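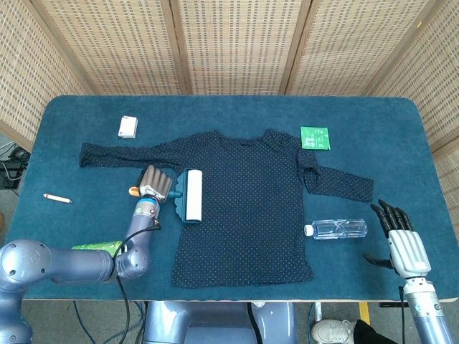

Preguntas frecuentes: rodillos quitapelusas y preparación de prendas

Última actualización: September 12, 2023

Gumeser distribuye rodillos adhesivos y recambios para uso doméstico y para talleres de arreglo. En esta página se recogen las consultas que llegan con más frecuencia al servicio técnico. Las dudas sobre pedidos y facturación se atienden en la sección Envíos.

¿Sobre qué superficie conviene pasar el rodillo?
Sobre una mesa estable, con la prenda extendida y sin doblar. Una cubierta de fieltro o de muletón impide que la tela se desplace con cada pasada. En superficies lisas (vidrio, melamina) hay que sujetar la prenda con la mano libre. La cubierta también acumula pelusa y debe limpiarse antes de colocar ropa oscura.

¿Cómo se coloca una camisa de manga larga?
Con el cuello hacia el fondo de la mesa, el bajo hacia el operario y las mangas abiertas a los lados. Las arrugas de los hombros y del bajo se alisan con la palma. No es necesario planchar antes; las arrugas marcadas, sin embargo, dejan franjas sin contacto con el adhesivo.

¿En qué orden se trabaja?
Cuerpo, unión con las mangas, mangas y puños. Después se da la vuelta a la prenda y se repite. Las costuras de la sisa retienen más fibra que el resto y suelen requerir 2 pasadas, la segunda en sentido perpendicular a la primera.

¿Cuánta presión hay que aplicar?
La justa para que el cilindro gire sin patinar. Una presión excesiva arrastra la tela y puede levantar fibra en los tejidos de punto. Si el rodillo se frena, la hoja está saturada o la tela ha formado un pliegue.

¿Cómo se distingue la pelusa en un estampado de lunares blancos?
En tejidos azul marino o negros con puntos pequeños, la inspección frontal no es fiable. Se recomienda luz rasante desde un lado: la fibra suelta proyecta sombra y el punto estampado no. Si no se dispone de lámpara orientable, se trabaja por franjas paralelas, solapando cada una con la anterior, sin buscar motas concretas.

¿El adhesivo daña los estampados?
El adhesivo de la serie Zastow es de tack medio y es apto para algodón, poliéster y mezclas con estampado por tintura. No se debe utilizar en flocado, lentejuelas, láminas termoadhesivas ni serigrafía cuarteada. En caso de duda, probar en la cara interior del bajo.

¿Qué diferencia hay entre los recambios Zastow y Ritchie?
Zastow: 30 hojas, corte en espiral, para ropa. Ritchie: adhesivo de tack alto, corte recto, para tapicería y alfombra. Ambos encajan en el mismo mango. Ritchie no se recomienda en camisas ni en blusas.

¿Cada cuánto se cambia la hoja?
Cuando deja de recoger en la primera pasada. No hay un número fijo de prendas por hoja: una manta de lana puede agotar varias y una camisa de popelina apenas ensucia una.

El recambio que recibí no tiene línea de corte visible. ¿Es defectuoso?
Parte de las unidades servidas en agosto, lote 1515, salió con la perforación incompleta. Se sustituyen sin coste con el número de lote impreso en el interior del tubo. No hace falta devolver el recambio.

¿Se puede lavar el rodillo?
Los modelos de hojas, no. El modelo Karkham, de gel reutilizable, se lava con agua tibia y jabón neutro y se seca al aire en posición vertical. No frotar con paño, que deja fibra en el gel.

¿Hay formato para talleres?
Sí. Caja de 1000 hojas en rollos sin mango, serie Zastow. Plazo de entrega según existencias.

¿Cómo se almacenan los recambios?
En su funda, en horizontal y lejos de radiadores. El calor fluidifica el adhesivo y las hojas se pegan entre sí por el canto.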